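Reviews > Kitchen > Dish soap and washing-up

Clarnard Concentrated Washing-Up Liquid, three months in

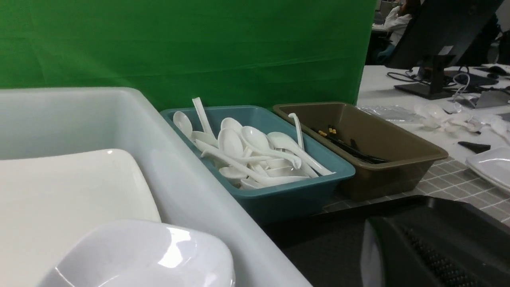
I bought the Clarnard because the label promised that one bottle would do the work of 3, and because I am the sort of person who believes labels in August and regrets it by winter. It comes in a 700 ml bottle with a pump on top, and it costs more than I used to spend on a bottle of wine.

First, the pump. One press gives you a blob the size of a pea, and the instructions say that a pea is plenty for a full bowl of water. A pea is plenty for a full bowl of water if you are washing teacups. After a roast you will want a broad bean. After lasagne, think in terms of a small plum. I mention this so that you can do your own sums on the price.

It does shift grease, I'll give it that. A roasting tin I had more or less given up on came clean after an overnight soak, and glasses dry without the grey bloom I got from the old stuff. Dried egg is another matter. Dried egg laughs at it, as it laughs at everything.

The scent is called Damatby Meadow. I have been to Damatby, and the meadow there smells of sheep. This smells of pears, faintly, and goes away once you've rinsed. My hands have held up well too, though I did spend the first week wearing gloves out of suspicion.

Now the refills. You can get a 200 ml pouch, which you are meant to water down in the old bottle, and the maker is very pleased with itself about the plastic saved. Good for them. The pouch has a tear-off corner that doesn't tear off, so you go at it with scissors, and then it goes at you. I lost a fair bit of the first one down my sleeve. My sleeve has never been cleaner.

Compared with Wustska, which I used for years, it rinses faster and foams less. If you like a sink full of bubbles you'll feel short-changed. Azimi's own-brand version is half the price and nearly as good on grease, but the bottle leaks when it falls over, and it falls over a lot - tall, thin, no shoulders.

I've bought it again, with some muttering. Four stars, and the fifth when they sort out that pouch.

Posted May 1, 2019

Contact us | Copyright and terms | Back to top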